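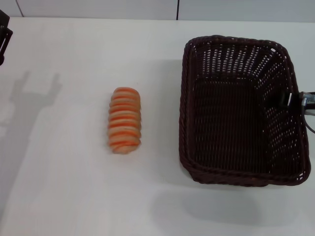
Ticket status: reopened
Product: Hatico stock module, Pilville shop
Reported by: Zahira Teoh
Assigned to: Afiq Tjoa

Zahira: Nightly stock sync still drops items. Our register shows 3,065 active products and the web store shows 1,474 after the run. The last reply told me to clear my browser cache. I did, twice, and I can't see how my browser would delete half a catalog on your server.

Afiq: Fair point. Could you run the sync by hand and send me the log?

Zahira: Log attached. It says "completed, 0 errors," same as every night in August. I don't put much faith in that line anymore.
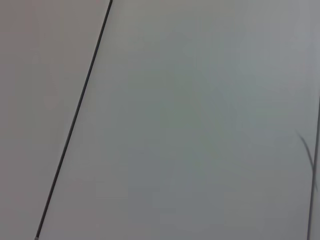 Does a manual sync bring the missing products back?

Only until the next scheduled run, which starts at 2 a.m. and drops the same ones again.

Afiq: I compared the two exports. Nearly all the missing rows have a supplier code starting with a zero. The Nirik connector seems to read those codes as numbers, strips the zero and then finds no match. I've set the field to text on your account.

Zahira: The Purba update was supposed to fix supplier codes too - that was in the release notes. What's different now?

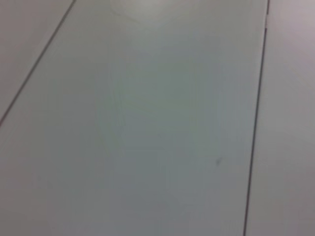
I'd also like to know why a row with no match isn't counted as an error. If it had been, we would have caught this on the first night.

Afiq: Purba fixed the import screen but left the scheduled job alone. I've filed the error count as a separate bug.

Zahira: Fine. Leave this open until I've seen 3 scheduled runs with the right total. One good night proves nothing.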